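July 20, 2022
Chia-hao Tam and Ngan-ling Fu

4.2 Collecting the demonstrations

All demonstrations were given by remote control. The operator wears a glove and a wrist tracker and watches the head camera view on a monitor — no direct line of sight to the arm. We did try guiding the arm by hand at first (kinesthetic teaching, as in the Praker setup) but it put the operator's own arm in the camera view for most of the episode, and the policy picked up on it. Dropped after the pilot.

Two operators, both authors. Each had 30 practice episodes before anything was kept. In total 825 episodes were recorded, of which 600 went into training. The rest were thrown out for dropped tracking, a stalled finger motor, or the operator giving up partway. We did not throw out slow or clumsy episodes. Some of those turned out to be usefull, see 5.1.

Door opening was the hardest task to teach. Drawers have a handle and the hand can be quite sloppy about where it lands. On the refrigerator the fingers go behind the side edge of the upper door, into the gap between door and cabinet, and the operator has to judge the depth from a single view (Fig. 3). No force feedback on the glove. So operators learned to watch for small shifts in the hand instead, and to close the fingers in stages. 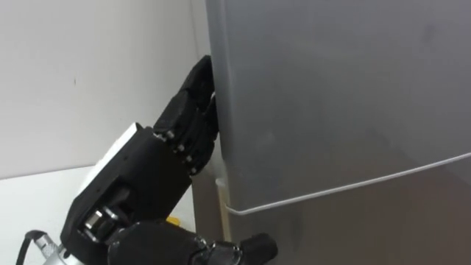 Fig. 3. Robot hand gripping the edge of the upper refrigerator door, head camera view.

Pull direction matters more than grip. A straight pull works for the first bit of travel and then the fingers slide off, as the door is swinging on an arc and the hand isn't. Both operators fixed this the same way, by turning the wrist a little early. Fu starts the turn before the seal lets go, Tam after. We kept both styles and did not label them. Mixing them did not hurt in the Sornuton runs but we have not tested that on on other doors.

Commands were logged at the glove and again at the arm controller. The two differ, mostly from smoothing and joint limits, and we train on the controller side. Training on raw glove commands gave a hand that closed too far and pushed the door shut again.

Each episode starts from a hand pose picked at random near the door and ends when the operator presses a foot pedal. Idle time at the start is trimmed. Idle time in the middle is left in — operators do stop to think, and cutting those pauses made jumps in the wrist path. A median door episode took around 30 seconds after trimming.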